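I run the returns desk at Stutholm, the play furniture warehouse, and I've been asked to write up the Varela arm for our equipment page, so here goes!

**Varela bench arm**

It's a small black servo arm with a gripper, and we use it on play kitchens that come back from nurseries and rental customers. It reaches into the compartments and handles the toy food and the little cups (the job that used to eat my whole morning and most of my left shoulder). We have 6 of them now, one to a bench.

- Reach: 37 cm
- Setup: nine minutes once you've done it a few times
- Service: every 200 hours, parts from Distia

What changed for us? Well, Malte and I still do all the hinges and handles by hand, and I wouldn't want it otherwise. But I'm not bent double in front of a toy fridge all day, and I got moved onto deciding what gets repaired - better work, and it came with a pay bump. The early shift was nervous in December, I won't pretend they weren't. Hours stayed the same, though we did all have to learn the software, and the manual is dreadful.

Keep the cable clear of the doors and open the fridge fully before you start. If you want to try one, the Bromham site has a spare and you can book it through me.
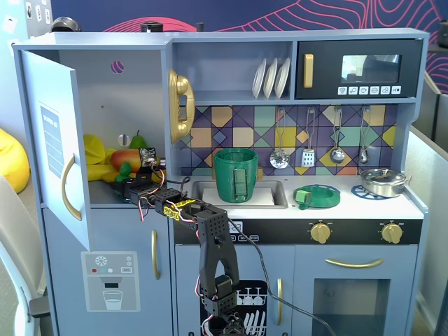
Comfort Essien: We put two on our benches at Bromham and I'd say the same about the manual. My question is about the training hours - did yours get paid as normal shift time? Ours were, but only after we asked.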